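# Flistirach (student robotics project)

**Flistirach** is a student project at Windthorpe, run by the after-school robotics club, that tries to teach a robot to clean a bathroom. I was in the club for two seasons and I've kept this page going ever since, so forgive me if it reads more like a long letter than a proper entry!

## Background

The club started out building line followers and the usual maze cars. Then somebody's little brother asked when we'd make one that does chores, and that was pretty much the end of the maze cars. We argued over dishes (too breakable) and laundry (too floppy) before landing on bathrooms, mostly on the grounds that everyone hated cleaning them.

The name comes from a typing mistake on our first sign-up sheet. We liked it better than the real one, which I won't repeat.

## How the work is done

The idea is learning from people. A student does the chore wearing a camera at head height, and the clips get cut up and labeled so the software can learn what hands do and in what order. We call each clip a "run." By the end of my second season we had 3889 runs, of which 2433 were good enough to keep - the rest were too dark, too shaky, or had somebody talking to their mom halfway through.

Sinks turned out to be my favorite. A sink looks simple until you try to write down what you do with it. One hand wipes, the other one leans or holds something, and then they swap without you noticing. Edges are the worst part, especially on the kind of basin that sits up on top of the counter, with its own rim and then a second edge below it to go around.
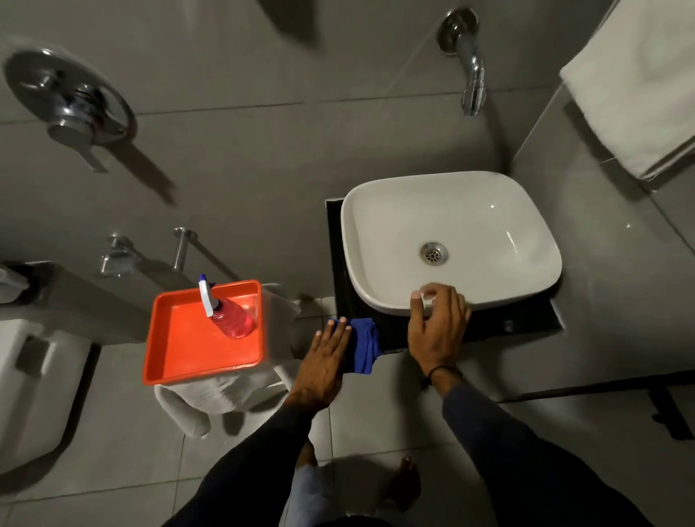 ## Labeling

Every kept run gets a label for each hand, done separately. We use a short list of 32 words, things like "wipe," "press," "hold" and "rest," and you're not allowed to make up new ones (I tried to get "smoosh" in there for weeks). For a sink run, a blue cloth bunched against the corner of a black counter counts as "press" for the left hand, even if the right hand is busy up on the rim of the basin. Spray bottles get their own label as soon as they show up, whether or not anybody is holding them.

Two people label each run and a third settles the fights. There were a lot of fights about "hold" and "rest."

## The robot

The robot itself is called Hollis. It has two arms on a rolling base, and the students built most of it over one long winter. Hollis can wipe a flat counter pretty well and is okay on mirrors. Curved rims are still a problem - it either skips the corner or leans on it much too hard.

## Competition

Flistirach has been entered twice in the Fenine, a regional contest for school teams with a household round scored out of 100. The first year our base got stuck on a bath mat and we went home early. The second year we finished the counter, missed the faucet, and I yelled myself hoarse anyway.

## Current status

The club still meets through July and new runs are still being added. Next on the list are shower valves and towel rails, plus a second try at the bath mat.

*Last updated 20 July 2018.*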